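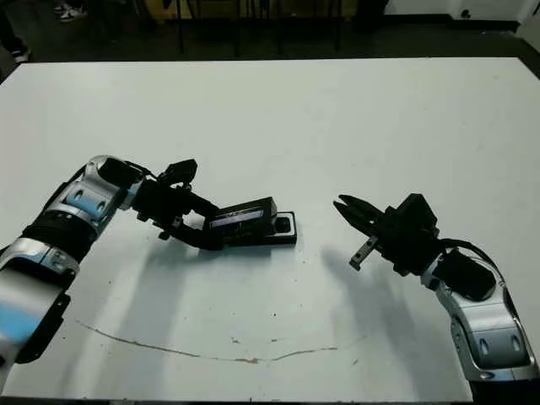

Clelton Cai（クレルトン・カイ）は、Dreduraが開発・販売する卓上作業用の双腕ロボットキットである。左右のアームとグリッパー、制御ソフトウェアSkollentで構成され、研究室や小規模な工房での組み立て、仕分け、持ち替え作業を主な用途とする。2023年11月29日に受注が始まり、翌年2月に出荷された。

概要
アームは片側7自由度。手首まわりの可動域が広く、机の面すれすれの低い位置でも物をつかめる点は、このクラスの製品として実に見事である。グリッパーは左右で独立して開閉し、片手で保持した部品をもう一方の手で受け取る動作を得意とする。つまみの付いた小型機器のように、高さが一様でない物の扱いにも向く。

ソフトウェア
Skollentには動作の記録と再生、左右の協調制御、衝突回避の機能がある。手で腕を導いて動きを教える方式が標準で、初めて触れる利用者でも短い時間で持ち替えの動作を作れる。覚えさせた動きを腕がなめらかになぞる様子は、見ていて飽きない。登録できる動作は300件まで。

構成と価格
標準セットはアーム2本、グリッパー、制御装置、接続ケーブルからなり、価格は345万円。作業台は含まれない。グリッパーの指先はねじ止めの交換式で、細かい部品用の先端が別売りされている。

評価
利用者の間では、両手作業の再現性と保守のしやすさが高く評価されている。一方、ケーブルの取り回しには慣れが必要で、日本語の説明書にも改善を望む声がある。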